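Selance: a tabletop picking arm in the shared workshop

Gallery, updated Wed 25 January

Selance is the second arm to come out of the back bench at Madunness. The first one, Cordeiro, was a stiff three-joint machine that could stack wooden blocks and do little else. Selance has six joints, a parallel gripper with compliant pads, and a small camera at the wrist that looks down past the fingers. The project goal is modest: pick mixed household objects off a tray and put each one in the correct bin, without a fixture and without a person moving things into reach first.

The frame is aluminum extrusion bolted to a bench in the shared room. The controller is a secondhand industrial PC running our own motion code, which we call Prurkila. Total build time so far is 22 evenings, most of them spent on cabling.

Pictures are from the wrist camera. Notes on the hardware and the open problems follow each one.

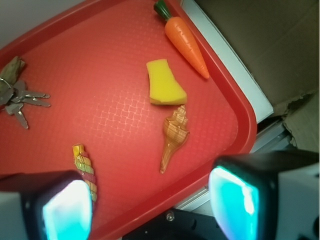 Khadija Ait Ali

The test set on the red tray: keys, sponge, toy carrot, shells. Each one is there to break a different assumption in the grasp planner. The keys are flat and reflective, and the ring lets them shift against each other as soon as one is touched. The sponge compresses, so finger position says very little about whether it is held. The carrot rolls. The long thin shell gives the pads a narrow target and has to be approached across its axis.

The tray has a textured floor. Under direct light it produces a pale glare patch, and early versions of the segmentation code kept reporting that patch as an object. The fix was to lower the exposure and reject any region with no depth above the tray plane. Threshold is now 2 mm. Anything flatter than that gets missed, and a single key lying by itself is close to the limit.

Gripper notes. The fingers are printed housings with a replaceable pad on each inner face. Pads are held by two screws and can be changed without removing the finger. The first batch was cast too hard and slid off anything glazed or polished. The current batch is softer and wears faster, mostly at the lower corners. Finger force is limited in software by motor current, and the limit is set per object class. The shells get the lowest value.

Cable routing is still poor. The camera lead shares a sleeve with the gripper motor lead, and we see dropped images when the motor draws peak current. A shielded cable is on order. Until it arrives, Prurkila discards any image that comes in late and holds the last good pose, up to a limit of 12 images. Past that it stops the arm.

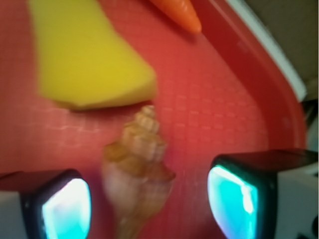 Khadija, I would move the camera before buying another cable — half of your lost grasps sound like the fingers hiding the object at the last moment, and a second view from the bench would cost less than the shielded lead.

The point is fair and has been raised at the bench as well. With the larger spiral shell between the fingers, the wrist view still has the spire and most of the body, so in this case the planner has enough to work with. Smaller objects are worse. A fixed bench camera would help, but it needs its own calibration, and the bench gets bumped.

Motion blur is the other limit at close range. At the default approach speed the edges of an object smear across several pixels, and the estimated center drifts toward the direction of travel. Two changes are being tested: a slower final segment, and a full stop for one exposure before closing. The stop gives cleaner data and adds some 2 seconds to each pick. The slow segment costs less time but leaves a residual error that depends on the wrist angle.

Open items:

Shielded camera cable, plus a separate sleeve for the motor lead
Harder pad compound at the lower corners only
Bin positions stored relative to the tray, so that the tray can be moved
Grasp order when objects touch (currently the tallest goes first, a bad rule for the sponge)
Emergency stop relocated to the front rail

The finger drawings and the pad mold are in the project folder on the workshop server. The motion code will go up when the homing routine has been cleaned up, probably in May. Anyone with bench access can run the arm in slow mode after reading the sheet taped to the controller.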